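In Defense of the Stuff That Stays on the Table

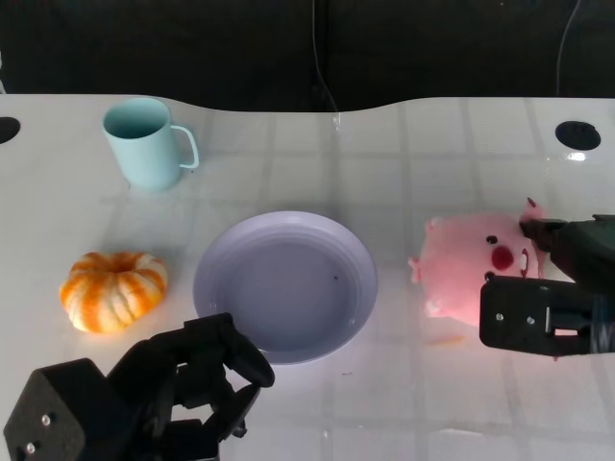

Blue mug, striped pumpkin, lavender plate, pink pig.

I have read 549 articles about clearing off your table (fine, I didn't keep a tally, but my bookmarks folder says 549 and most of them are about tables). They all want the same thing from me. Wipe it down, put one tasteful bowl in the middle, walk away. I tried it for most of a summer in the apartment on Riedl Street and I have never been so bored eating toast.

So I'm going to argue for the other side. I think a table should have a few things on it that don't match and don't have much to say to each other. A plush pig has no business next to a plate, and I love it there! A little pumpkin with orange and cream stripes in August makes even less sense, and I love that more. It's squat and wide with those deep grooves, and you can't walk by one without wanting to put your hand on it.

My friend Gertraud Brunner thinks I'm nuts. She keeps a bare table and a full closet, and when company leaves she goes around with a basket until every surface is blank again. Her place in Zornberg is gorgeous, I'll give her that. But I always feel like I should hold my coffee in my lap.

Now, I do have limits. A pile of mail isn't charming. Neither are keys, receipts, or the charger for a phone you gave away in another decade. I'm talking about things with a shape and a color, set far enough apart that you can see each one. White helps a lot here - a pale blue mug on a white table looks like somebody picked the blue on purpose, even if it was the last clean one in the cabinet. Same with a lavender plate. On the brown table I grew up with, that plate would have looked like dishwater.

Glossy white does show everything, I'll admit. Every smear, every crumb, every bit of glare when the light comes in low. Hubert Gasser, who sold me my first white table out of his garage in Brulberg, warned me I'd be wiping it twice a day, and he was right. I still wipe it twice a day. I pick up the mug, wipe, put the mug back, and it never lands in quite the same spot, so the whole table shifts a little over the week.

And the toys can stay too. People act like a stuffed animal has to go back in a bin by dinnertime. Why? Let the pig lie on its side next to the dishes. It isn't hurting the plate any, and I'd much sooner eat across from a pig than a tasteful bowl.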